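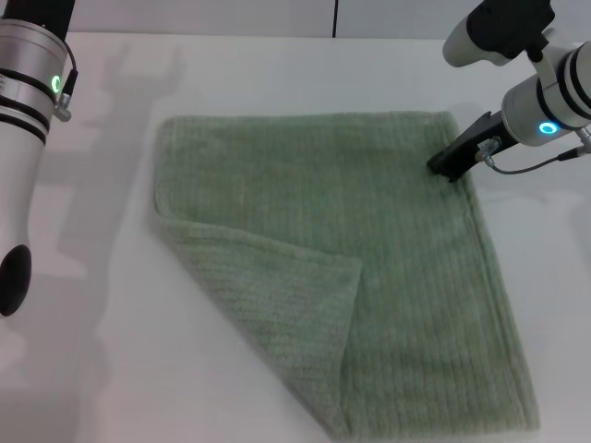 *Fig. 1. Green terry towel on the white table, one corner folded over.*

**Linen Folding Standard, review meeting**
Brasdale site, Oct 13, 2022

Present: Ritva Nurmi (chair), Valdir Medeiros, Fermín Rivadeneira, Genivaldo Tavares (minutes)
Apologies: Genivaldo Figueiredo

**1. Previous minutes**
Accepted with one correction: the Vellier order is for 2,000 towels, all hand size.

**2. Starting position**
VM reported that towels are still being started in different orientations. Agreed that the ribs run away from the folder and the towel is laid flat before the first fold. The triangular flap is not part of the standard fold and is to be opened out before folding begins.

**3. Hems**
FR asked whether hem alignment is judged at the top edge or the side. Top edge, per section 7 of the April draft. Tolerance stays at two ribs. RN noted that the draft gives no method for towels with a curled hem. Left open.

**4. Shelf labels**
Label 554 is assigned to both the green and the gray hand towels. GT has asked Effiong for a reprint. Until it arrives, green stock goes on the upper shelf.

**5. Actions**

| Item | Owner |
|---|---|
| Revise starting position text | VM |
| Propose wording for curled hems | FR |
| Follow up label reprint | GT |
| Send revised draft to Vellier | RN |

**6. Other business**
None. Date of next meeting to be set by RN.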